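Setting out a breakfast table so you can find stuff

2024-11-24
by Haf Kemeys

Quick one today. People keep asking how I lay things out for egg on toast when I'm doing avocado as well and the table is small. It's mostly putting the mat down first and then not moving things about.

Brown paper mat, plate in the middle, everything else round the sides.

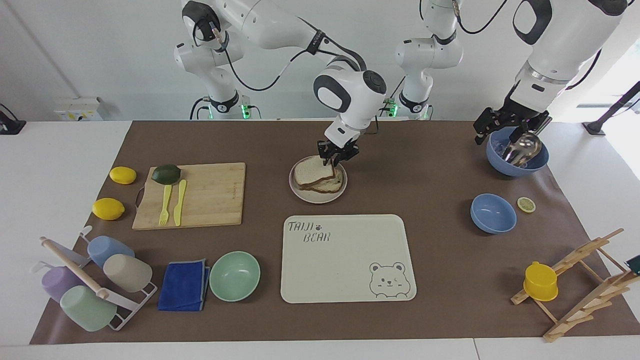
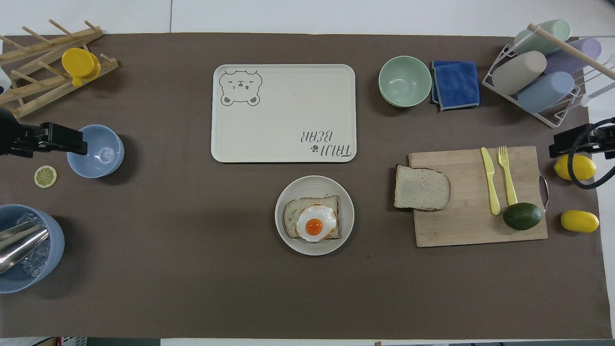

Caption: bread on the plate in the first one, toast with the egg on in the second.

Order I do it in:

1. Wipe the table, mat down flat. Tape the corners if it curls.

2. Plate in the center. Tray right next to it — mine's the cream TAIJI BEAR one. Keep the tray clear, you'll want somewhere to put the finished plate.

3. Cutting board to one side. Avocado, knife and fork go on the board. Not under the bread, you will squash it. Lemons next to the board where they can roll a bit without hitting anything.

4. Cups on the rack, on their sides. Rolling pin can go across the top if theres no drawer space. Pull it off before you grab a cup.

5. Folded cloth next to a bowl. I fold mine in half, then half again. Bowl is for scraps, peel, the avocado pit.

6. Second bowl with a ladle, only if you're doing beans or soup too. Otherwise leave it in the cupboard.

Then the food. Bread in the toaster, 3 minutes on mine, 4 if it came from the freezer. Egg in a pan on medium with a little oil, lid on for the last 60 seconds if you like the top set. Toast on the plate, egg on the toast. Slide it off the spatula low down or the yolk goes.

Avocado last, it browns. Squeeze of lemon over it strait away.

Clearing up — cloth last. Crumbs go in the scrap bowl first, then wipe the board, then fold the mat inwards and shake it over the trash. Paper mat does me weeks if nothing greasy gets on it.

Pancake table next, when I get to it. Been meaning to since May.

Contact | © 2024 Haf Kemeys | Back to top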